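Subject: Re: [Brallside-growers] sprouting mung beans

Hi Sunita and all,

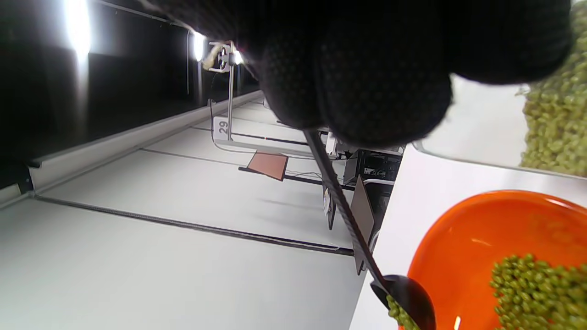 I soak mine overnight and rinse twice a day – more when the kitchen's warm. Skip the fancy jar, a colander and a damp towel do fine!

On 2021-03-28, Sunita Mahmoud wrote:
> Mine went slimy again. Do you keep them in the dark?
> Lyle says I'm using too much water.

Yes, dark, under the sink, and I'm with Lyle (sorry). Drain them really well. I'll bring a bag to the Bondside swap if anyone wants a taste.

Pentti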